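Kukitz Grasp Planner
Grasp planning and close-range verification for two-finger grippers

Overview

Kukitz is a grasp planning module that runs between a perception stack and an arm controller. It takes a segmented point cloud or a mesh, proposes grasps for a two-finger gripper, ranks them, and passes the best candidate downstream with an approach vector and a finger opening. It does not plan arm motion. Most installations pair it with Cheng, our trajectory package, but any controller that accepts a pose and a width will work.

The current release is 3.4. It replaces the 3.2 line, which gets fixes only until August.

How it works

Candidates are sampled on the object surface and filtered in three passes. The first pass drops anything that would put a finger or linkage part through the support surface. The second checks the contact patch against the friction limits in the gripper profile. The third scores what remains for clearance, wrist margin and distance from the estimated center of mass. By default the sampler draws 800 candidates per object and keeps 77 for the third pass. Both values are set in planner.yaml, and lowering the first is the usual way to save time on simple parts.

Gripper geometry is loaded as a full collision model with moving linkages. Earlier releases used a bounding hull, which threw away good grasps on low parts because the hull was thicker than the hardware near the finger bases.

Simulation view

Every grasp can be replayed in the bundled renderer before it goes to hardware. The wrist view is rendered from the same mounting pose as the real camera, so the image can be fed to the perception stack without changes. Surface textures and object materials are swappable per run. Dark parts are worth testing separately — when the part and the gripper share a color, segmentation masks tend to bleed from one into the other, and the planner will then treat finger geometry as graspable surface.
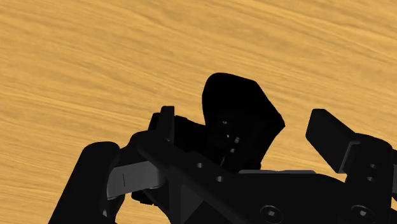
Simulated wrist view, black gripper and dark part on the wood-grain surface.

The self-mask tool handles this case. It projects the collision model into the wrist view using current joint readings and removes those pixels before segmentation. Mask padding is adjustable; start at 4 pixels and raise it if the hand-eye calibration is old. Too much padding will eat into thin parts held close to the finger face.

Texture randomization covers wood grain, brushed metal, matte plastic and woven matting. Strong directional grain is included on purpose. It produces false edges in some learned segmenters, and those failures are easier to find in a batch run than on a cell.

Batch testing

The command-line runner, kz-batch, replays a list of scenes and writes one row per grasp: candidate score, clearance, mask area, result code. A failed row can be opened directly in the viewer. Runs are repeatable when a seed is given. Without one, the seed is written to the log header.

The Flusholm scene set ships with the full license and holds 3821 scenes, each with one or more objects on a flat support. A cut-down set of 200 scenes is included in the trial.

Interfaces

Input: point cloud (PCD, PLY), mesh (STL, OBJ), depth image with intrinsics
Output: grasp pose, finger opening, approach vector, score
APIs: C++ and Python
Gripper profiles: parallel and linkage-driven two-finger types; custom profiles from URDF
Operating system: 64-bit Linux
GPU: optional for planning, required for the renderer

Known limits

Suction tools and three-finger hands are not supported. Transparent objects need a mesh — depth input alone is not reliable. Deformable parts are planned as rigid.

Licensing

Licensed per cell, with a separate build-server license for kz-batch. The Nindulico bundle combines Kukitz and Cheng under one key. Trial keys are issued on request and do not restrict any planner settings.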